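Speaker notes - Iltby shop floor evening, 8 January 2026
Talk: What the arms changed at Sorwood (and what they didn't)

OPENING
Say hi, thank the Iltby people for the room. Check the mic works before the joke about the mic.

I've been at Sorwood long enough to remember when the kitting bench was six of us on tall stools with a radio going. We put small parts in trays. Block goes here, post goes there, tray goes in the box, box goes on the cart. 3420 trays in a good week, and I could do it while planning dinner.

In June we got the first cell. I'm the person who looks after it now, so you're getting the view from the floor. If you came for the return on investment slide, my boss has one and he loves showing it.

WHAT WE WERE TOLD
Two things, mostly. It would take the boring part, and no one would lose their job. The second one held up. All six of us still work there. The first one is more complicated, and that's most of this talk.

(Slow down here, I always rush this bit.)

The arm took the placing. Fine, great, my wrists are delighted. But the placing was also when we talked! You could chat with your hands full. Now the work is checking, clearing jams, setting up the next run, and you do a lot of that alone and with your eyes on something. Two people on my old bench told me they went home more tired than before, and they were lifting less. We hadn't planned for that at all.

WHAT MY DAY LOOKS LIKE NOW
Start of shift I wipe down the table and square up the trays. Then I run the position check, where the cell looks at its printed tags and works out where everything is. If a tag is dirty or somebody has nudged the plate, we stop and set it again. Then one slow cycle with me watching, then full speed.

It took me 19 shifts before I was signed off to do that by myself. I was sure I'd be bad at it - I'm not a computer person, my nephew sets up my phone. Most of what I needed I already had. I know what a badly seated part looks like from across the room.

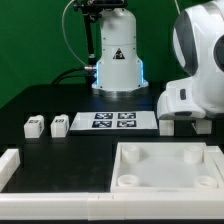
So when the Fetport techs came over to help us tune it, they kept asking how tight the fit was, and I kept saying "tight, but you feel it go." They didn't have a number for that. We ended up at the bench with me putting parts in by hand, over and over, and one of them taking notes. Best afternoon of the whole project, and it should have been the first one.

THINGS I'D ASK FOR IF IT'S COMING TO YOUR PLACE
Ask who gets trained, and get it in writing before the thing is bolted down. We had to push to get a second person per shift.

Ask about the pay grade. I'm setting up and fixing, and for four months I was still paid as a packer.

Ask where people are going to sit and talk. I mean it. We moved our break table next to the cell in the end and it helped a lot.

Ong site is getting theirs next. I've been over there once already, and the first thing they wanted to know was whether they could keep the radio. (Yes. Ours is still on.)

QUESTIONS
Leave plenty of time. If someone asks what it cost, I don't know, send them to my boss. If someone asks whether I'd go back to the old bench - some days, yes. Tell them that.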